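Chapter 7
Teaching by Showing

What you will learn in this chapter

How a person can guide a robot through a task by hand, and when that works well
How remote control differs from hand guiding
What a demonstration is made of, and how to plan a good one
How to tell a useful recording from a poor one

7.1 The long way to describe a short job

Try writing down how to wipe a sink. Pick up the cloth, put it on the surface, move it back and forth. Now hand your instructions to a friend and ask them to do exactly what you wrote and nothing more. How hard should they press? Which way do they go when the wall of the bowl starts to curve? What happens at the drain, where a smooth surface meets a metal ring? You have been solving these problems since you were small, and you would have a terrible time putting the solutions into words!

In Chapter 6 we programmed an arm by listing positions for it to visit. That was fine for moving blocks between trays, where every block was the same and every tray stayed put. Cloth is another matter. It folds, it bunches, it slides out from under the fingers, and it never lies the same way twice. A list of positions says nothing about any of that.

So we borrow an idea that is much older than robots. An apprentice watches, copies, and gets corrected. In this chapter the robot is the apprentice, and the lesson is passed on through its own arms. We call this learning from demonstration, and I think it is one of the most enjoyable corners of the whole field, partly because you get to be good at something the machine is bad at.

7.2 A bathroom as a classroom

Our running case for the next three sections is the Fondton project, led by Tahmineh Alipour, which set out to teach household cleaning in ordinary bathrooms. Her group recorded 3,096 demonstrations in all. After review they kept 2,184 of them, and we will come back to the ones they threw out, which taught them nearly as much as the ones they kept.

A bathroom sink makes a lovely first lesson. It is small enough to reach from one standing position, it stays in place, and it still has everything that makes cleaning hard: curved walls, a faucet to work around, a shiny surface that throws highlights into the camera, and a drain in the bottom. 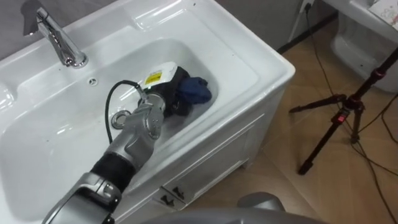
Notice how much of a task like this depends on where things are in relation to each other. The gripper has to get in under the faucet and out again. The forearm has to clear the near rim of the sink while the hand works deep in the bowl. A person leans a little, drops an elbow, and never thinks about it. The operator of a robot has to think about it quite a lot for the first few days, and then (this is the fun part) mostly stops.

7.3 Two ways to show

Hand guiding. The operator takes hold of the arm and moves it through the task while the robot's joints give way. The joint angles are recorded as they change. Hand guiding is quick to learn and needs very little equipment. Its weakness is that the operator's own hands and body can end up in the camera view, and a robot trained on those pictures may come to expect a helper who won't be there later. Guiding two arms at once is also awkward for one person.

Remote control, or teleoperation. The operator stands or sits apart from the arm and moves a controller, and the robot follows. The Fondton group used a controller called the Jimimia, a pair of handles that the arms mirror. Now the cameras see what the robot will see when it works alone. The price is touch. Unless the controller pushes back, the operator has to judge pressure by eye, from the way the cloth flattens and the way the arm slows.

Alipour asked each new operator to complete 100 practice runs before any recording was kept. Most people's early runs are jerky, with long pauses while they work out which way the wrist will turn. By the end they move in one easy sweep, and you can see the difference in the joint data without ever looking at the video.

7.4 What gets recorded

A single demonstration is a bundle of several streams, all sharing one clock:

Camera images, usually from the head and sometimes from the wrists
The angle of every joint in the arms
The opening of the gripper or the position of the fingers
The commands the operator sent
A short text label, such as "wipe left side of bowl"

The shared clock matters enormously. If the images lag behind the joint angles, the robot learns to close its hand a moment too early, and you can spend a very long afternoon hunting for the reason.

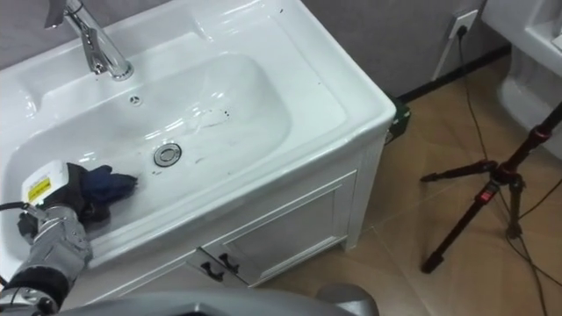 7.5 Planning a demonstration

Before you record anything, decide where the task starts and where it stops. "Clean the sink" is too big for one demonstration. "Wipe the left wall of the bowl, top to bottom" is about right. Write the start and the stop on a card and keep it where the operator can read it.

Next, decide what will change from one run to the next. Move the cloth. Bunch it differently. Shift the robot's standing position by a hand's width. If every run begins the same way, the robot will learn that one beginning beautifully and be lost anywhere else.

Finally, leave in some recoveries. When the cloth slips and the operator calmly goes back for it, that run is worth keeping. The Fondton reviewers at first threw such runs away as untidy, then went back and restored them. The runs they continued to reject had clock errors, missing labels, or an operator who stopped halfway through.

Try it yourself 7.1

Work with a partner. One of you is the robot and keeps both eyes shut. The other guides the robot's wrist to wipe a plate with a dry cloth. Do it three times, then let the robot try alone, eyes still shut. Turn the plate a little and try again. Write down which parts of the motion carried over and which did not, and keep your notes for Section 7.6, where we turn a set of demonstrations into a policy.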